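Call for participants: home recording with hand-held grippers, second round after the jaw fault

Rasance is looking for people who can record everyday housework in their own home, starting in October. The work is paid by the accepted hour. This is the second round of the Clustard project, and we write openly about why there is a second round, so please read the full text before you apply.

What went wrong in the first round

In the first round our participants recorded 3,689 episodes of folding, sorting and putting away clothes. When the data came to our office in Werimier, the reviewers noticed that in many episodes the recorded opening of the jaws did not agree with the video. The jaws were closed on a piece of fabric, but the number in the file said they were still open by several millimeters. A robot which learns from such episodes will close too late or will not close at all.

We looked first for a mistake in the software and lost much time with this. The fault was mechanical. Fine threads and lint had collected at the pivot pins of the gripper arms, and under load one arm moved a little later than the other. On thick fabrics this happened more often. We had to reject 1,000 episodes completely. The participants were paid for all of them, as it was not their mistake.

There was also a safety matter, which we consider more serious. Two participants reported that the skin of a finger was pinched between the moving plates when they tried to pull out a stuck piece of cloth. The injuries were small and needed no doctor. Our first manual did not contain any warning about this, and it should have.

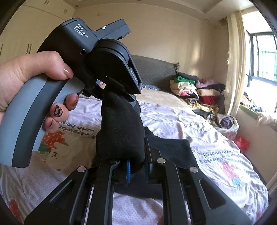
Text: Participant's bedroom, home recording
Section: Open calls / Home recording

Clothes on a bed are the main task also in this round. You take a garment with the gripper, lift it, and lay it down folded or in a pile. Dark ribbed fabrics are especially welcome, because in the first round they gave us the most trouble and we have too few good episodes of them.

What you will do

You will record in your own bedroom or living room, in sessions of 2 hours, with a pause whenever you need one. Before each session you make a short check: open and close the jaws ten times without any fabric, look at the pins from both sides, and remove lint with the brush from the box. If one arm is slower than the other, you stop and write to us. Please do not repair the device by yourself and do not put oil on it.

If a cloth gets stuck, you first release the handle completely, then you put the device down, and only then you touch the cloth. Your free hand stays away from the plates during the movement. These rules are now on the first page of the manual, and we will practice them with you in the training.

We also ask you to report every fault, including those you are not sure about. A report never reduces your payment. In the first round some people had seen the slow arm quite early but thought they were holding the device wrongly, and so they said nothing.

Who can apply

You should be 18 years or older and have healthy hands and wrists. The device becomes heavy after some time, so please tell us if you had tendon problems in the past. You need a bed or a big table, normal daylight or good lamps, and a collection of different clothes. Technical knowledge is not necessary. Other persons in the household must agree that their rooms and belongings can be seen in the recordings.

What we offer

There are 130 places. The training takes one evening, is paid like a session, and is held in the Pagano building on Thursday at 6 p.m. or by video call. We bring the equipment to you and collect it again. Participants from the first round can apply again and do not need to send their documents a second time.

How to apply

Please fill in the form on the Clustard page and write in a few sentences what kinds of clothes you have at home and at which times you could record. If you had a bad experience with a device in an earlier study, ours or another, you are welcome to write this too. We answer every application, but it can take us two weeks.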